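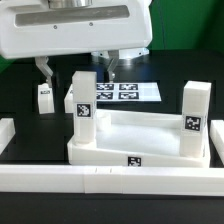

Rechercher dans le guide OK
Assistance > Pokon > Avertisseur de vitesse > Installation et premiers réglages

4. Mise en service de l'avertisseur de vitesse Pokon

L'avertisseur compare la vitesse du véhicule à la limite enregistrée dans sa base de données, puis émet un signal. Il ne lit pas les panneaux. La brochure commerciale parle de « conduite sereine » ; nous préférons dire qu'il bipe quand il croit que vous roulez trop vite, et qu'il se trompe parfois.

4.1 Fixation du boîtier

1. Coupez le contact et serrez le frein à main.
2. Dégraissez la zone choisie sur le tableau de bord, à gauche du volant de préférence.
3. Collez le support et appuyez pendant 30 secondes. L'adhésif est annoncé comme repositionnable. Il l'est une fois.
4. Faites glisser le boîtier dans le support jusqu'au déclic.
5. Branchez le câble sur la prise 12 V et faites-le passer loin des pédales.

ATTENTION : ne fixez jamais le boîtier sur le volant, sur un cache d'airbag ni dans le champ de vision du conducteur. Les supports à ventouse vendus ailleurs tiennent bien au garage, beaucoup moins sur des pavés.

4.2 Premier démarrage

1. Mettez le contact. Le voyant orange clignote.
2. Attendez à l'arrêt, à ciel ouvert, que le voyant passe au vert. Dans un parking souterrain, il ne passera pas au vert.
3. Maintenez la touche MENU enfoncée et choisissez la langue, puis l'unité (km/h ou mph).
4. Choisissez la catégorie du véhicule. Si vous tractez une caravane, sélectionnez « Attelage » avant le départ ; le boîtier n'a aucun moyen de le deviner, quoi qu'en dise le mode « Auto ».
5. Validez. Le numéro de version s'affiche.

Remarque : si l'écran affiche le code 862, la base de données est absente ou incomplète. Reprenez au point 4.3. Éteindre et rallumer le boîtier efface le code de l'écran sans rien réparer.

4.3 Mise à jour des limites

1. Installez l'application Drindden sur un ordinateur. La version pour téléphone existe, mais elle abandonne souvent les gros téléchargements.
2. Reliez le boîtier avec le câble fourni. Beaucoup de câbles de charge ne transmettent pas les données.
3. Cliquez sur « Vérifier », puis sur « Installer ».
4. Ne débranchez rien avant le message de fin. La barre de progression reste longtemps bloquée vers la fin.

Une mise à jour paraît en principe au printemps et une autre en octobre. Une rue passée à 30 entre-temps restera à 50 pour le boîtier. Le panneau fait foi, et l'agent qui vous arrête ne regardera pas votre écran.

4.4 Réglage du seuil d'alerte

1. Ouvrez MENU > Alertes > Seuil.
2. Laissez la valeur sur 0 km/h.
3. Réglez le volume, vitres fermées, puis vérifiez-le moteur tournant.

Le menu autorise un seuil plus élevé. On nous écrit régulièrement que « tout le monde roule un peu au-dessus » et qu'il suffirait de décaler l'alerte d'autant. Shona Menzies, au support technique, répond toujours la même chose : le compteur et le boîtier n'affichent pas la même vitesse, et la marge que vous pensez avoir n'est peut-être pas là.

ATTENTION : n'effectuez aucun réglage en roulant. Le verrouillage automatique des menus ne s'active qu'au-delà de 40 km/h, une valeur que nous trouvons trop haute.

4.5 Journal des trajets

La mémoire conserve 2 000 alertes, puis efface les plus anciennes. Pour la vider, ouvrez MENU > Journal > Supprimer et confirmez deux fois. Le « score de conduite » calculé à partir de ce journal baisse à chaque freinage appuyé, y compris celui qui évite un piéton. Vous pouvez le masquer dans MENU > Affichage.

Suite : 5. Remplacement du fusible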